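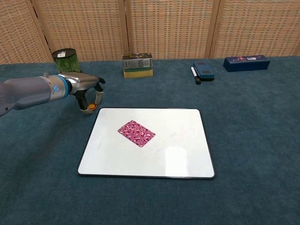

Setting the Table: A Code of Practice for Manipulation Work

Print this page | E-mail this article
Reading time: 3 minutes

Home | Features | Standards | Workplace | Archive

A manipulation trial depends upon the arm, the program that drives it and the surface on which the objects are placed. The first two have long been the subject of written procedure. The third has generally been left to the judgement of whoever happened to be on shift. The tabletop code now in use at the Cuvine laboratory in Grusanden is an attempt to put that right, and it has drawn interest from other sites which carry out the same kind of work.

The code runs to 16 clauses. It was drafted by Tülin Toprak, who leads operational standards at Cuvine, and it came into force in February after a review of 1,141 trial records. The review found that 507 of those records could not be repeated with confidence. In most of them the arm had performed within its limits and the program version was known. What was missing was an adequate account of the table: which objects had been present, how they had been placed, and what covered the surface beneath them.

"We had excellent records of the machine and very poor records of everything it touched," Ms Toprak says. "A second team could load the same program and still be running a different trial."

Choice of objects

The opening clauses deal with selection. Objects must be ordinary articles which can be replaced from a shop or a stationery cupboard, and each set must include a spread of materials and heights. A kitchen sponge, a whiteboard eraser, a dry-erase marker and a small printed box would together satisfy the clause. A set made up entirely of rigid boxes would not.

At least one object in every set must be small enough to require a fingertip grasp. The code gives particular weight to this requirement. Small, round items such as caps and lids are easily displaced, and they show errors in finger closure that a larger object would conceal. In the present series the orange and yellow piece lying on the carpet beneath the fingers serves this purpose.

Stacking is permitted, subject to limits. Two objects may be placed one upon the other where the lower is at least as stable as the upper, and a slight overhang is acceptable if it is noted. Stacks of 3 or more are treated as a separate class of trial and need a second signature.

Surfaces and backgrounds

Clause six requires a textile covering on the table for all general handling work. The reasons given are practical: a dropped article is less likely to roll, and padded fingertips may be brought close to a soft surface with less risk of wear. The covering is to be of a single colour and must extend beneath the whole working area. Carpet is accepted, provided that it lies flat.

The background receives similar attention. A screen must stand behind the table so that movement elsewhere in the room does not enter the record. The code does not insist upon a plain one. A woven folding screen of the kind used at Grusanden is allowed, and Ms Toprak regards its panels and upright strips as useful fixed points when a layout has to be restored.

Reflective articles are more contentious. The first draft excluded them altogether. The teams at Bereo, who were consulted before publication, objected that homes and offices are full of glossy surfaces and that a machine trained without them would be poorly prepared. The final text admits one reflective object in each layout, and the operator must record where any glare falls. The dry-erase board now lying at the front of the table, with a bright patch towards its lower right, is a typical case. A patterned card has been laid upon it, which the code also allows, under the clause on mixed backgrounds.

Conduct at the table

Five clauses concern the people in the room. No one may reach across the working area while the arm is powered, whether or not it is moving. Status lights must be checked from the operator's position before each run, and again before anyone approaches to reset an object. Fingertip pads are to be inspected at the start of every session and replaced when the covering has begun to lift.

Resetting is to be done from the back of the table to the front. The order was settled after several operators were found to be brushing the nearer objects with a sleeve while they straightened those behind. It is a modest rule, and by the laboratory's own account it has been the one most readily adopted.

Labels proved harder to settle. Some operators wished to mark every object with a printed code, while others held that labels altered its appearance and gave the program an unfair clue. The clause as adopted leaves manufacturers' barcodes and printing in place and requires any added label to be small, white and listed in the record.

Reception

The code has not been welcomed without reservation. Operators at Bereo have reported that the layout sheet adds several minutes to each change of objects, and they have asked for a shorter form to be used when only one article has moved. Ms Toprak has agreed to prepare one. She has declined a further request, that the layout sheet be completed at the end of the day.

"By half past four a person remembers the table they meant to set," she says. "We need the one they did set."

The revised form will be issued to both sites with the next printing of the code. The clause on reflective objects is to be reviewed at the same time.

Print this page | E-mail this article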